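How to File a Match Report to the Ovside Desk

Applies to first-team and reserve soccer matches. Youth matches use the short form and are not covered on this page.

Before the match

Log in to Ovside and open the fixture from the Schedule tab. Do not create a new fixture. If the match is missing from the schedule, message the desk and wait for it to be added. A report attached to a duplicate fixture will not show on the club page, and the desk has to move it by hand.

Check these fields against the league listing:

Home team
Away team
Competition
Venue
Kickoff time (local)

Team names must match the club list exactly. Enter Pakthorpe, never Pakthorpe FC or Pakthorpe Town. The same applies to Wostgate, whose reserve side is a separate entry with "Res" at the end. Picking the wrong Wostgate is the most common error in the log.

Set the status to Assigned. This locks the fixture to your account. You can still release it up to kickoff.

Getting the lineups

Collect the team sheets from the home club office or the press table. Enter the starting players first, then the substitutes, in shirt-number order. If the sheet and the public address announcement disagree, go with the sheet until you can ask the club. Correct it afterward if needed.

Spellings come from the sheet. Where the league listing has a different spelling, type the sheet version and put the other in the Notes field. The desk will decide which one is used.

A player who is named to start but is hurt in the warmup should be deleted from the lineup, not substituted. Add a note.

Keeping the log

Ovside does not save when the connection drops. Keep a written log as well, on paper or in a plain text file. One line per event, with the minute first:

minute — team — event — shirt number — detail

Log goals, cards, substitutions, penalties, missed penalties, and any stoppage that lasts long enough for the players to leave their positions. Shots and corners are optional. If you start counting corners, count them for the full match or leave the field blank.

Minutes are rounded up. A goal scored after 14 minutes and 20 seconds is a 15th-minute goal. Added time is written with a plus sign, so a goal in the second minute of added time at the end of the match is 90+2.

For goals, note the assist, the part of the body used, and the side of the field the move came from. Write down what you saw. If you did not see the final touch, put a question mark next to the shirt number and ask at full time. Do not take the scorer from social media.

Own goals are entered under the team of the player who scored them. Ovside adds the goal to the other side automatically. If the score looks wrong after you enter an own goal, check this first.

Live updates through Thampi

Thampi is the live text add-on. It is switched on for league matches and off for friendlies. To use it, open the fixture, select Live, and enter your desk code.

Post an update for each of these:

Kickoff
Every goal
Every red card
Halftime, with the score
Full time, with the score

Other updates are up to you. Keep each one under the character limit shown in the box. Thampi cuts off text past the limit without a warning.

A posted update can be edited for 5 minutes. After that it is fixed, and a mistake has to be handled with a second update that begins with the word Correction. Do not delete the first one.

Writing the report

The report is due one hour after full time. The order is as follows.

Opening paragraph: the result, the competition, and the one event that decided the match. For a draw, give the last goal. Example: "A late header earned Wostgate a 2-2 draw at Pakthorpe in the league."

Second paragraph: what the result does to the table. Look at the table after the other matches have ended, or leave this paragraph until last.

Body: the goals in order. Give each goal its minute, scorer, and a short account of how it came about. Chances that did not lead to a goal go in only if they matter to the story of the match.

Last paragraph: injuries, red cards, and the next fixture for both clubs.

Leave out opinions on the referee. If a decision was disputed, say which decision, in which minute, and who complained on the field. Comments from a coach about the decision may be quoted if they were made to you or in an open press session. Mark where the quote was given.

Do not write that a player was "clearly" onside or offside. Most press seats are not level with the play, and the desk removes the word in any case.

Quotes

Record every quote. A quote from memory is a paraphrase and must be written as one. You may cut words from the front or the end of a quote. You may not join two answers into one.

Statements sent by a club press office are marked "in a statement." They are not to be presented as something said to the reporter.

Checking and filing

Compare the report with the log before you file. Check the score, the scorers, and the minutes, in that order. Then check the headline against the first paragraph. Headlines are often written early and left alone after a late goal.

Select File. The status changes to With Desk, and the text is locked. If you spot an error after filing, send a message with the fixture number, the wrong wording, and the right wording. Do not send a second full version.
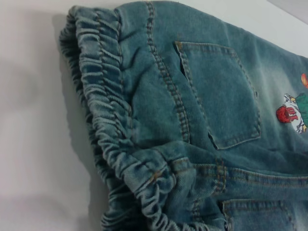
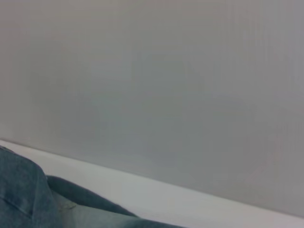
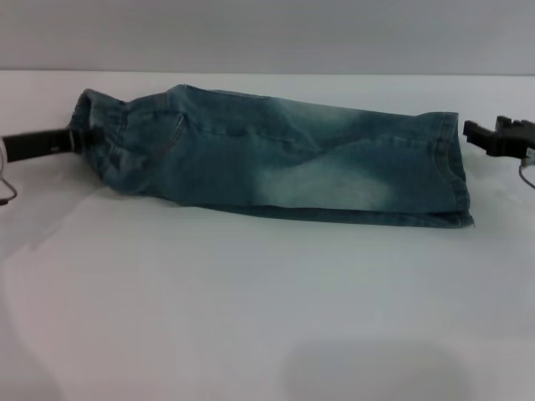

Ovside Match Desk
Last updated January 7, 2019

Corrections after publication

Complaints about a published report go to the desk, even if they reach you first. Forward the message without replying to the point it makes. The desk will ask for your log, so keep it until the end of the season.

A factual error is fixed in the text, and a line is added at the foot of the report saying what was changed. Typing errors are fixed without a note. A complaint about tone or emphasis is answered by letter and does not lead to a change in the text.

If a goal is later credited to a different player by the league, the desk updates the fixture and the report together. Reporters should leave both alone.

The abandoned-match procedure is being rewritten and will be added in February. Until then, log the minute play stopped, save the report as a draft, and call the desk.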